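**Serkton HG-2 - handgeführter Parallelgreifer für die Datenaufnahme**

Artikelgruppe: Greiftechnik / Handgeräte
Bestellnummern: HG-2-B (Basis), HG-2-K (mit Transportkoffer), HG-2-P (Projektpaket)

Der HG-2 ist ein von Hand geführter Zweifingergreifer für die Aufzeichnung von Greifvorgängen außerhalb der Zelle. Er wird dort eingesetzt, wo ein Roboterarm noch nicht beschafft ist oder am Einsatzort nicht aufgestellt werden kann. Die Fingergeometrie stimmt mit dem Betik-Armgreifer derselben Baureihe überein, sodass sich die Aufnahmen ohne Umrechnung der Kontaktflächen weiterverwenden lassen.

## Aufbau

- Parallelführung der Finger über Gelenkhebel in Schwarz, Hebel ausgespart
- Fingerauflagen blau, gerippt, einzeln austauschbar
- Kamera oberhalb der Hebel, Blickrichtung entlang der Finger
- Statusanzeige grün am Gehäuse

Die Auflagen sind für kleine, starre Teile mit unregelmäßiger Kontur ausgelegt, etwa Schlüsselanhänger, Kappen oder Beschläge. Für Folien und dünne Textilien bitte die glatten Auflagen (HG-2-G) mitbestellen. Die Rippung hinterlässt auf weichen Kunststoffen Abdrücke.

## Preise und Lieferumfang

| Ausführung | Inhalt | Preis netto |
|---|---|---|
| HG-2-B | Greifer, ein Satz Auflagen, Ladegerät | 1.808 € |
| Koffer, einzeln | Hartschale mit Einlage | 228 € |
| Erweiterte Kalibrierung | Werkskalibrierung mit Protokoll | 410 € |
| Auflagen, Paar | gerippt oder glatt | 30 € |

HG-2-K entspricht HG-2-B zuzüglich Koffer. HG-2-P enthält zusätzlich die erweiterte Kalibrierung. Paketrabatte gibt es nicht, Rahmenverträge auf Anfrage. Versand ab Lager Berkiddale, Frachtkosten nach Aufwand.

## Hinweise zur Budgetplanung

Der Anschaffungspreis ist bei Projekten dieser Art selten der größte Posten. In der Kalkulation fehlen erfahrungsgemäß Speicherplatz, Sichtung der Aufnahmen und Verschleißteile. Wir empfehlen, je Gerät und Quartal zwei Paar Auflagen einzuplan­en, bei Metallteilen mit Kanten drei. Ein Ersatzgerät lohnt sich, sobald im Schichtbetrieb aufgenommen wird - die Reparaturzeit im Werk beträgt bis zu drei Wochen.

Wer in Wohnräumen aufnimmt, sollte außerdem Zeit für Einwilligungen vorsehen. Die Optik erfasst einen weiten Bereich um die Finger herum, also auch Möbel, Bettwäsche und Durchgänge in Nebenräume. Das Unkenntlichmachen einzelner Bereiche ist in der Auswertesoftware möglich, wird dort aber nach Laufzeit abgerechnet. Das Modul ist nicht Bestandteil von HG-2-P.

Für die spätere Übertragung auf einen Arm sind zu berücksichtigen:

1. Adapterplatte passend zum vorhandenen Flansch (Maßblatt anfordern)
2. Betik-Armgreifer mit gleicher Fingerlänge
3. Freiraum für die Kamerahalterung, auch in Endlage der Achsen
4. Schulung des Personals, ein Tag vor Ort

Die Positionen 1 und 2 haben derzeit längere Lieferzeiten als das Handgerät. Eine gemeinsame Bestellung ist möglich, Teillieferung bitte ausdrücklich vermerken. Bei getrennter Beschaffung gilt der Preis am Tag der jeweiligen Auftragsbestätigung.

## Miete

Der HG-2 kann monatsweise gemietet werden. Die Miete der ersten beiden Monate wird bei Kauf angerechnet. Mietgeräte werden mit neuen Auflagen und geprüftem Akku ausgeliefert, Gebrauchsspuren am Gehäuse sind möglich. Die erweiterte Kalibrierung ist bei Mietgeräten nicht erhältlich - vorhandene Protokolle liegen bei.

## Wartung

Gelenke nicht ölen. Auflagen mit einem feuchten Tuch reinigen, keine Lösungsmittel. Nach einem Sturz ist die Kamerastellung zu prüfen; das Prüfmuster liegt der Betriebsanleitung bei. Der Akku gilt als Verschleißteil und ist von der Gewährleistung auf Kapazität ausgenommen.

Anfragen zu Stückzahlen ab zehn Geräten werden dienstags gesammelt bearbeitet. Bitte Verwendungszweck und gewünschten Liefermonat angeben.

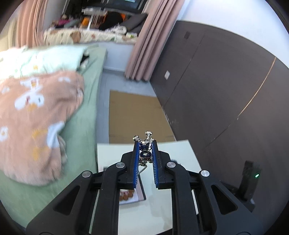 **Prasertsri:** Die zwei Paar Auflagen pro Quartal waren bei uns zu knapp kalkuliert, wir greifen fast nur Kleinteile aus Metall und sind bei vier gelandet. Gibt es die gerippte Ausführung auch als Großpackung, und lässt sich die über den Rahmenvertrag abrufen? Im Bestellformular finde ich nur das einzelne Paar.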